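Cernholm Family Clothing Exchange
Frequently asked questions: preparing, folding and donating children's clothing

Please read the following before your visit. Questions that are not covered here may be directed to the program coordinator, Humaira Soomro, at the front counter or through the contact form.

Who may donate?

Any resident may donate. Registration is not required for donations, but it is required for families who wish to collect clothing. Registered families currently number 192.

What items are accepted?

The Exchange accepts T-shirts, jumpers, pants, pyjamas, dresses and outerwear in children's sizes 2 to 14. Plain and striped cotton tops are in demand throughout the year. Winter coats are accepted from October onward.

The following are not accepted: used underwear, school uniforms bearing a crest, footwear of any kind, and garments with broken zippers.

Must clothing be washed first?

Yes. All garments must be laundered and fully dry. Unscented detergent is preferred. Damp clothing is returned to the donor or, where the donor cannot be reached, discarded.

Does the Exchange mend clothing?

Minor repairs such as a missing button or a short open seam are carried out on site. Stained or faded garments are sent for textile recycling through Dusteck.

How should T-shirts be folded?

Lay the garment flat, face down, and smooth it from the centre outward. Fold each side in toward the middle with the sleeve turned back on itself, then bring the hem up to the collar. The finished fold should leave the collar visible. Striped fabric is useful for learning the method, as the lines show at once whether the sides are even.
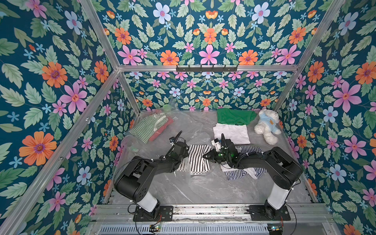

Please fold one garment at a time and keep colours apart where possible. White items should be placed in their own pile. Garments that have become crumpled in transit should be shaken out and laid flat again before folding; they do not need to be ironed.

Should garments be left in plastic film?

No. Any plastic film or store packaging must be removed before drop-off. Soft plastics may be placed in the marked bin beside the entrance. Staff repack folded clothing in paper sleeves supplied by Jatoi.

Are soft toys accepted?

Teddy bears and other plush toys are accepted if they are clean and have no loose eyes or buttons. A toy that wears its own clothing should be donated dressed. Toys with batteries or sound units cannot be accepted.

May coats be donated on hangers?

Hangers are not required and cannot be returned. Coats are stored on rails and hooks, and all other clothing is stored folded.

How much may be donated at one time?

The limit is 2 bags per household per visit. Larger donations, including those from schools and child care centres, must be arranged in advance with Hammad Shaikh, who manages intake.

How are garments sorted?

Items are sorted first by size and then by type. Each shelf holds about 95 folded tops. When a shelf is full, further items of that size are moved to the storage room and brought forward as space permits.

May I request a particular colour or style?

Requests for size and season are recorded in the Flusari booking system and are honoured wherever stock allows. Requests for colour or pattern may be noted on the form but cannot be guaranteed.

May clothing be returned?

Registered families may exchange outgrown items at any appointment. Exchanged garments must meet the same standards of cleanliness and condition as new donations.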